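Game Modding, lecture 8 – resource packs, data packs and where the line sits

Notes typed up after the session, so tidy-ish at best. Read before the practical. Slides have the diagrams, I'm not redoing them here.

Recap from last time

Mods change code. Packs change files the game already knows how to read. Most of you had this the right way round in the quiz, some didn't. If your thing needs a loader (Forge, Fabric etc) it's a mod. If you drop it in a folder and tick it in a menu, it's a pack. A few projects ship both and that is where players get lost and leave angry comments.

Two kinds of pack:

Resource pack – textures, models, sounds, language files, fonts. Client side. Changes how things look and sound.

Data pack – recipes, loot tables, advancements, functions, tags, structures. Lives with the world. Changes what things do.

You can't make a sword hit harder with a resource pack. You can make it look like a fish. Three people last year handed in a resource pack for a brief that asked for new recipes, please don't.

Folder layout

A pack is a folder (or a zip) with pack.mcmeta at the top level. Top level means top level. Commonest fault in coursework by a mile: student zips the folder, so inside the zip is a folder, and inside that is the pack. Game sees nothing. Select the contents, then zip.

pack.mcmeta is plain JSON. Needs a pack format number and a description. The format number goes up as the game changes, look it up for the version you're targetting, don't copy it from an old tutorial. Wrong number and the game will moan that the pack was made for an older or newer version. It may still load. May still half work as well, which is worse.

Then:

assets/ for resource packs
data/ for data packs

Under that, a namespace. Under that, the actual stuff.

Namespaces

The bit everyone skips. A namespace is just a folder name that keeps your files away from everybody else's. Vanilla files are under minecraft. Use minecraft only when you mean to replace something. For anything new use your own, lower case, no spaces. Capitals will break it. So will a hyphen in the wrong place if your function calls don't match – pick underscores and stick to them.

Example from the class project: Sitach is the map, so sitach is the namespace. A function called open_gate is then run as sitach:open_gate. Group doing the Makhubela dungeon, yours is makhubela, not makhubela_final_new. You know who you are.

Load order

Packs stack. Top of the list wins for resource packs. So if two packs both change the stone texture, you see the one on top. Files that only one pack touches come through from whichever pack has them, so you can get a mix, and the mix can be ugly.

Data packs – same idea but some files merge and some replace. Tags merge by default unless replace is set to true. Loot tables don't merge, last one loaded wins outright. If your loot has vanished, check whether another pack is overwriting the same table before you rewrite yours from scratch. 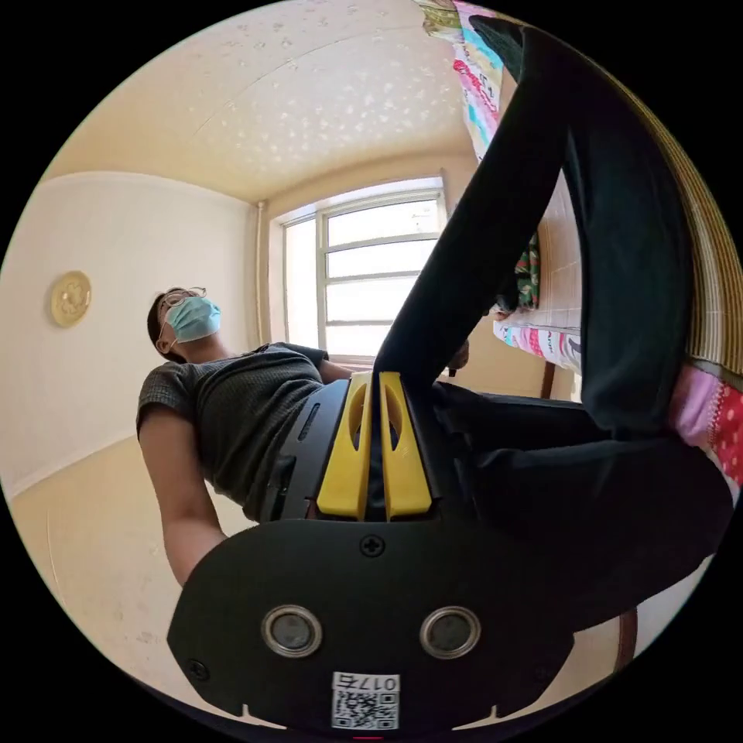 Order can be changed with the datapack command while the world is running. Write down what order you tested in and put it in the readme. Marks for this.

Models and textures

Block models are JSON too. Most have a parent, and they inherit from it. So a new cube block is four or five lines: parent, and which texture goes on it. Don't write out all the faces by hand if the parent does it for you.

Textures are PNG. Default is 16 by 16. Bigger is fine but keep it to powers of two and keep it the same throughout. One very sharp block in a world of chunky ones looks like a mistake, because it is one.

Animated textures: stack the frames in one tall PNG, add an mcmeta file with the same name. Frame time is in ticks. Twenty ticks a second if the game is keeping up. A frame time of 2 is fast, good for sparks, awful for water. 8 is calmer. Try 70 on something and see how slow that is, it'll give you a feel for it.

Missing texture = purple and black squares. Path is wrong, or file name is wrong, or there's a capital in it somewhere. Check in that order.

Sounds

OGG only. Rename an MP3 to .ogg and it will not play, it's still an MP3. Convert it properly. Mono if you want the sound to come from a place in the world, stereo plays flat in both ears wherever the player stands. Mekico group had stereo footsteps, hence the ghost.

Functions

A function is a list of commands in a text file, one per line, no slash at the front. Yes, I know chat needs the slash. Files don't.

Comments start with a hash. Use them. I read these at night.

Two tags worth knowing: load runs when the pack loads or you use /reload, tick runs every tick. Set up scoreboards in load. Keep tick short. If tick checks every entity in the world every time, the server will crawl. Test world this year had 1000 chickens in it and one badly written selector brought it to its knees. Narrow the selector: type, distance, tag. Limit if you only need one.

A broken line usually stops the whole function loading, not just that line. So if a function "does nothing", look in the log first. The log tells you the line number. Really, just read the log.

Licences, quickly

You can't put someone else's textures in your pack because they were on a forum. Look for a licence. No licence means ask. Keep the reply. Lucyna Stępień is taking a separate session on this in September for anyone going on to the portfolio module, so I'll leave the detail to her. For this unit: credits file, every borrowed asset listed, where it came from, what the terms were.

For the practical

Bring a pack that loads. Doesn't have to be good.

Start from the Atcombe starter folder on the shared drive, take a copy, don't edit the orignal.

Change the namespace, the description, one texture and one recipe. Check each in game before doing the next.

Recipe format changed between versions so check yours against the vanilla files, not a video.

Hand in the zip and the readme. Readme wants: game version, load order, what it changes, known faults. Known faults don't lose you marks if you list them, they do if I find them.

Next time: structures and jigsaw blocks. Look at how a village is put together before you come, saves us half the hour.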